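Zukden Wearable Capture Kit – sample set and data card

Version 2. Last edited 2024-03-11.
Maintained by Viorica Bălan and Khôi Mạc at Zelum.

What this package is

This is the sample set that ships with the Zukden kit. It is meant for teams deciding whether to buy or rent the kit, and for people who already have one and want reference recordings to check their own setup against. It is a small part of the full Jesavthorpe collection, which is licensed separately.

The package holds 2,141 episodes of household handling work, recorded by people wearing the kit. There is no robot in the loop during recording. The hand tracks are converted to gripper targets afterward with the converter in the tools folder.

What comes in the kit

Head camera on an adjustable band
Pair of black gloves, sizes S to XL
Marker cubes, one per glove, with spares
Wrist straps
Battery pack and charger
Calibration board
Case

The gloves are sold as wear parts. Everything else is covered for 600 days from delivery.

Folder layout

episodes/ – one folder per episode, numbered from zero
calib/ – camera intrinsics and cube geometry for each recording day
tasks.csv – task name, room and operator code for each episode
tools/ – converter, viewer and the check script
LICENSE.txt
CHANGES.txt

Each episode folder has video.mp4, hands.parquet, head.parquet and meta.json. Times are in seconds from the first video frame. Positions are in meters and rotations are quaternions in w, x, y, z order. The head camera is the origin for hand poses unless meta.json says "world".

Getting started

Unpack the archive somewhere with plenty of free space, then run the check script from the top folder:

python tools/check.py --all

It compares file hashes and reports missing frames. A clean copy finishes without printing any warnings. To look at one episode with the tracks drawn on top of the video:

python tools/view.py episodes/00014

The viewer needs Python 3.10 or later. On Windows, install the video codec package first or it will open a blank window.

How the recordings were made

Sessions were run by Delia Marinescu in furnished rooms at the MacAulay site. Operators were given a short task card and told what to move and where it should end up. How they did it was left to them. Some used one hand, some used both, and a few set an object down and picked it up again halfway through. Those episodes were kept.

Calibration was done at the start of each session and again after any break in which the gloves came off. If the two calibrations disagreed by more than the limit in calib/limits.json, the session was dropped.

Hand tracking 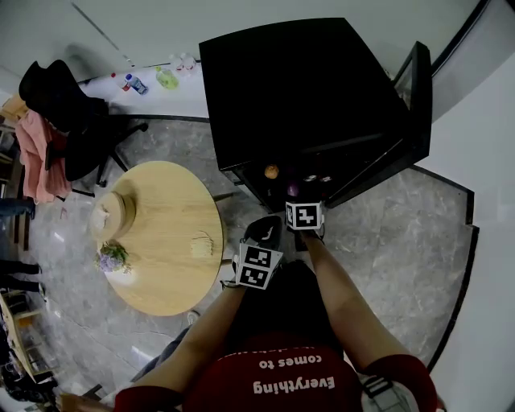 Pose for each hand is solved from the square codes on the cube faces, so tracking depends on how much of a cube the head camera can see. One readable face gives a usable pose; more than one gives a steadier rotation. Cabinet work is the hard case. With both arms stretched forward and a glove at the lower edge of a black cabinet, the cube is still out in the open and can be used for a fix, but a reach to the small things on the shelf inside can put the cabinet body between camera and codes. Samples without a fix are marked valid = 0 in hands.parquet. We do not fill them in. The converter can interpolate over short gaps if you pass --fill, and it writes a note to the output when it does.

The cubes add bulk above the back of the hand. Operators learn to keep clear of door frames and shelf edges, and early episodes from a new operator tend to be slower for that reason. If your task involves reaching into narrow spaces, try it with the gloves on before you order – the rental kit is meant for this.

Known problems

Strong sunlight on a cube face can wash out the codes. Close the blinds if you can.

Finger motion is not recorded. Grasp open and close is labeled from video by hand, and the labels were checked by Grigore Ursu on a subset only. Treat them as good to within a few frames.

Left and right cube IDs were swapped in some early sessions. The files here are fixed, but copies of version 1 are not. Use the version 2 files.

The head band slips on long sessions. A wider band is planned for August.

People in the recordings

Operators signed a release that covers training use and redistribution inside this package. Other people sometimes come into view, including staff standing nearby. They signed the same release. Please do not try to identify anyone. If you find a recording you think should be removed, write to us with the episode number and we will take it out of the next version.

License and use

You may use the sample set for research and for evaluating the kit. You may train models on it and publish the results. You may not resell the recordings or include them in a paid dataset. Commercial use needs the Jesavthorpe license.

Contact

Kit orders and rentals: Sânziana Filip
Data questions and removals: Viorica Bălan
Converter and viewer bugs: Khôi Mạc. Please attach the output of check.py and the meta.json file from the episode.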